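**Folding project: grasp point on a bunched shirt?**

**ecordeiro_a**
Adalberto here, from the Undberg student team. Our class project is T-shirt folding, and the demo is in February. The step before folding is getting a bunched shirt open, and we can't agree on where to grab it. Engelbert wants the highest ridge every time.
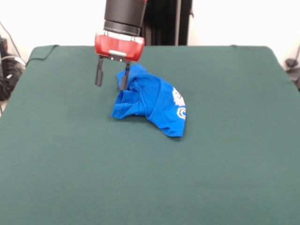 *Right finger at the top ridge, blue shirt on green felt.*

**jullen12**
Highest ridge is fine for a first pick. You lift, look again, then find a hem. We did it that way in the club and got it working in 3 weeks.

**Engelbert_E**
That's my point. The height map already gives us the ridge. Hem detection is a whole second model and we have 11 labeled runs.

**rendent_fan**
Disagree. A ridge pick can take two layers and you won't know until it's in the air. Go for an edge if one is showing. 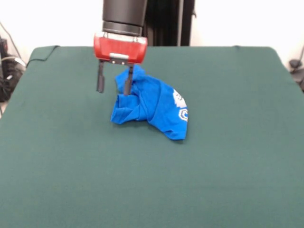 Edge picks need a rule for when to use them. I'd start with sleeves and hems only. On the blue shirt there's a part at the lower left like a short sleeve, with the open side facing left and a wide turned-over hem. I'd label that one as a candidate.

**Engelbert_E**
And when no edge is showing?

**rendent_fan**
Then use your ridge.

**ecordeiro_a**
OK, edge first, ridge as fallback. I'll start labeling tonight.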